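4.2 Pill bottles and the tray habit

Of all the small household objects in our study, the orange pill bottle turned out to be the one people had most to say about. We had expected the kitchen drawer to win. Yet in 28 of the homes we visited, the talk drifted back to medicines: where they live, who moves them, and how they end up lying on their sides behind the toaster. Perihan Gökçe, who carried out most of the visits, began keeping a separate notebook for it, and a good part of this section comes from those pages.

Bottles seldom had a fixed place. They gathered on whatever flat surface was closest to the kettle or the bed, next to plants, keys and post. A shallow tray changed this more than any box with a lid did. People could see into it at a glance, and putting a bottle back took one movement. We find this a lovely result – a tray costs very little and asks for no new routine. Figure 6 shows the arrangement part-way, with one bottle in the tray and two on the bare wood near a potted cactus.
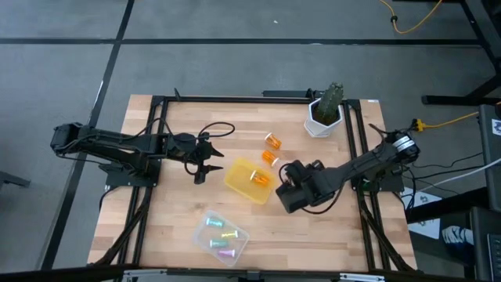 Figure 6. Three orange pill bottles, a shallow yellow tray and a cactus in a white hexagonal pot on a wooden tabletop.

4.3 Plants as neighbours

The cactus deserves a word of its own. In 13 homes a plant shared its surface with the medicines, and several people told us they used it as a landmark: "by the cactus" was understood by everyone in the house. Gökçe and Aydoğan coded these phrases separately from room names, and we are very glad they did, as the landmark phrases proved much steadier over the length of the study than the names of shelves or cupboards.

The pot matters too. A heavy one stays put when the table is wiped, and so the tray beside it tends to stay put as well. Light pots wandered, and the bottles went with them – one household in the Upadhyay group had moved theirs to the windowsill by August, tray and all. We return to windowsills in Section 5, where sunlight becomes a concern for storage.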